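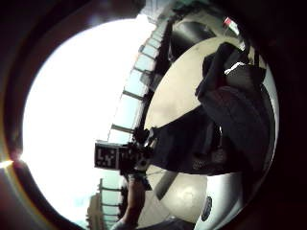
Speaker notes, tenant meeting, 03/04/2021. Start with the fees, not the thank yous. People came off shift to hear about fees. Say it in the first minute: jail fines, court costs and rent arrears are landing on the same households in Piltivthorpe and we have the numbers now. Then the housing half. Tall buildings like the one up there, rows and rows of pale window panes, beams sticking out of the front, and ask the room who here has ever been shown an apartment in a place like that with an old court debt on their file. Wait. Let hands go up or not. Dont fill the silence.

Slow down here. I always rush this part.

What we asked. Three things: do you owe a court or a county, did it come up on a rental application, what happened next. Surveys went out in February, paper and phone. 923 came back. Say the number twice. Say they were filled in at kitchen tables and bus stops and in the laundry room at Brekke Court.

What we heard. The debt itself is usually small. Average owed at the time of applying, $3,422, and most of that is late charges on top of the first fine. Application fee is $60 a try at the big management companies. Not refunded. People apply 6 times before they get a yes, or they stop and double up with a sister or a cousin.

Do the math out loud. 6 times 60. That is $360 to be told no. Pause. 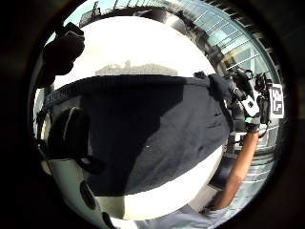

And the no doesnt come with a reason. Most letters say "did not meet criteria." So you pay again somewhere else, same file, same answer. One woman kept every letter in a shoebox. Don't use her name, she asked us not to. She did say we could read her line: "I was paying them to look at the same piece of paper."

Screening reports. Keep this short, it gets dry. Furnow runs the reports for most of the large landlords in town. Old records stay on after the court has closed them. Tenants can ask for a copy and dispute it, takes weeks, apartment is gone by then. Skip the bit about the software unless somebody asks.

Who carries it. Mothers, grandmothers mostly. They pay the fine AND the phone calls AND the application. Go to the story about the Teneck Street building if time. If under ten mins left, skip Teneck, go straight to the asks.

(Teneck story, short version: family of four, approved, keys promised, then a report turned up a fine from nine years back. Already paid. Receipt in hand. Manager wouldnt look at it. They spent the winter in one bedroom at her mother's.)

The asks. Read these off the page, exact wording matters:

One. Cap on application fees, and one fee covers every building the same company runs.

Two. Written reason with every denial, plus a copy of the report, same day.

Three. Court debt under a set amount can't be used to turn anyone down. We havent settled the amount. Say so. Room should help decide.

Four. County stops adding late charges to fines while a person is looking for housing.

Say which ones the city can do itself (one and two) and which one has to go to the county (four). Three is a fight about who has the power, the lawyers are still reading. Dont promise a date.

Questions. Take them in Spanish too, interpreter is at the left hand table. Repeat each one into the mic becuase the back rows can't hear. Likely first one:
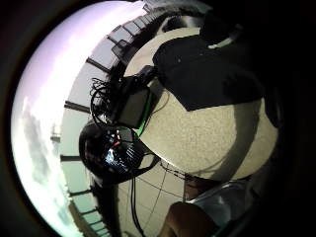

Can a landlord keep my application fee if they never ran the report?
Ask for it back in writing and keep a copy. Our position is they should return it, and that is in the first ask. Bring the letter to the help table tonight and we will go through it with you.

If someone gets upset, stop, let them finish, thank them. Do not jump to the next slide.

If asked about landlords with two or three units: we talked to a handful, most charge nothing, they just meet people. The asks are aimed at the large companies. Keep it friendly.

Close. Sign up sheets going around now, two columns, one for testimony and one for rides to the hearing. Childcare stays open until we finish. Food is at the back, take some home.

Leave the asks up on the screen while folks pack up.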